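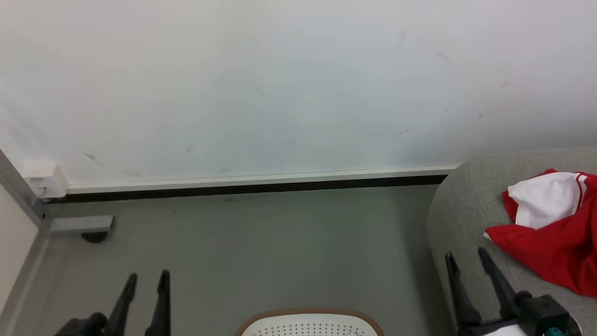
Why I've stopped repainting before I move out

I have moved seven times in my adult life, and for the first six of those I spent my last weekend in the place with a roller in my hand. You know the routine. You've packed the kettle by mistake, you're eating crackers over the sink, and you're painting a bedroom for a person you will never meet. I did it in Wustton twice. I did it in Khalaf in March with the windows open and my coat on, because the smell was making me dizzy.

The seventh time I didn't do it. I wiped the place down, swept, took my bag of trash to the curb and handed in the keys. And I'd like to make the case that you should feel free to do the same, and that landlords should quit expecting otherwise.

My rent in Truvport is paid every month so that I can live in an apartment. Living is the thing I'm buying! I carry groceries in, I drag a chair back from the table, I put on my boots while leaning on whatever is nearest. If you do this for a few years the paint is going to pick up some gray. A car gets stone chips on the hood and we call it used and it sells for a bit less, and the owner doesn't get a letter about it. But a renter is supposed to hand back a home looking like somebody kept it in a drawer.

Most leases I've signed have had the phrase "normal wear and tear" in them somewhere, and I used to find that comforting. Then I started asking people what they thought it meant. My friend Nasrin Arabzadeh, who has rented in three towns and is much calmer than me, thinks it covers anything you'd do with your body or your furniture without being angry. I love that. A scuff from a couch is wear. A hole from a fist is damage. Nail holes from pictures, in her view, are wear, because who lives without pictures? Her last landlord felt differently and took 295 out of her deposit for "wall restoration, hallway." She asked to see the bill and got a photo of a bill, with the bottom folded over. She let it go, as people do when they've just moved and can't find their shoes.

Her whole deposit was 2000, so she got most of it back and everybody told her she'd done well. That bothers me more than the charge. We've all gotten so used to losing a slice that getting the rest feels like a win.

Now, I do know a landlord. A nice one, even. He has two apartments over a shop and he does the work himself, and when I told him I was writing this he got pretty worked up. His side goes like this. Every new tenant walks in and looks at the walls first. They don't check the water pressure, they don't open the windows, they don't ask how old the boiler is. They see a smudge by the light switch and they think the whole place is filthy. So he paints every time, and it costs him a day and a couple of cans, and sometimes he resents the person who left the smudge.

I think he's right about the tenants. I've done it too. I once turned down a sunny place with a great kitchen because there were marks all the way along the hall, and I took a freshly painted one where the shower turned out to be about as strong as a sneeze. Fresh paint is makeup, and I fell for it. (I lasted fourteen months in that apartment and washed my hair at the gym.)

But painting between tenants is his cost. It's a cost of having something to rent out, same as fixing the gutter. He collects money all year from people who are aging his walls, and some of that money is for the aging. If he wants the place bright for the next viewing, good for him, and I'd say put it in the budget and leave the deposit alone.

What I did in Truvport, for anyone who wants to try it, was pretty low effort. I bought a tub of a paste called Fukitz, which came from the hardware store by the bus station, and rubbed at the worst marks with a damp cloth. Some of them came off. Some of them went shiny, which I think was worse, so I stopped. I filled the big holes where the shelf had been, because a shelf that size is on me and I don't mind saying so. Then I walked around with my phone and took slow video of every room, talking the whole time like a bored museum guide. I emailed it to the agency before I dropped the keys so there'd be a date on it.

They wrote back on Jul 11, 2023, to say that there was "visible marking to painted surfaces" and they would be holding 1000 pending a quote. A thousand! For paint that had been on those walls since before I arrived. I wrote back and asked how old the paint job was and who was doing the quote. I was polite. I also copied in the paragraph of my own lease with the wear and tear line in it, and I asked what they thought the words referred to if a wall wasn't included.

It took five weeks and two more emails – I'd gotten kind of into it by then – and they returned the lot. There was no apology and no explanation, only a deposit that showed up one morning while I was buying onions.

I'm aware that I got lucky, and that I had the time. If I'd needed that money for the next place, I would have painted, the same as the other six times, and I don't blame anyone who does. Nasrin says she'd probably still paint if she were moving tomorrow. She finds it soothing, and she likes to leave a place nice. Fine! Paint if it makes you happy. I'd just like it to be a favor you're doing, and I'd like the person getting the favor to know that.

As for me, there are already two black streaks behind my front door here, from the bike. I noticed them last night and I went and made dinner.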